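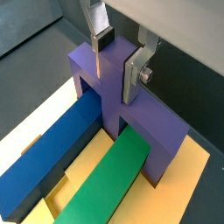

*Wrist view, purple piece over the blue and green bars.*

**Teaching an assembly task by remote control: how many demos, and which pose to start from?**

posted by slotted_tab

I'm recording demos for a block assembly on a Nindov arm, driven by a Ledine hand controller. The two bars stand in the slotted base and the purple piece goes down over them. Policy is trained on 80 demos. It reaches the piece and grips the stem, then stalls above the base with a small yaw error. Wrist and fixed cameras both log at 10 Hz. Do I need more demos, or different ones?

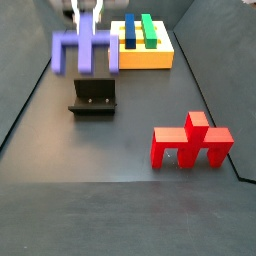

*Fixed camera, purple piece held, black bracket on the table.*

---

**kultitz_user**

More data. We went to 400 and the problem went away.

---

**gripperfault**

I'd look at the demos you have before recording more. Plot yaw at the moment of release. If you always pick from the same spot with the same grip, the policy has never seen a bad approach and has no correction to copy.

Start some demos with the fingers open over the piece and the piece turned a little on its support.

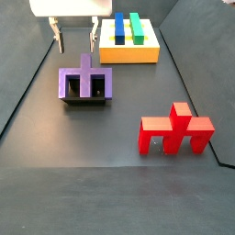

Vary the grip height on the stem too. Then record short clips that begin above the base, already misaligned, and fix the yaw by hand before lowering. Thirty of those did more for me than another full set. Also trim the pauses. If you hover while thinking, the policy learns to hover.

Check the camera delay as well. Mine was off by two samples on a Nowakowski logger.

---

**mm_per_tick**

Seconding the pauses. I cut every run of still samples down to three and retrained for 2,000 steps from the old checkpoint. Haven't tried it with a wrist camera.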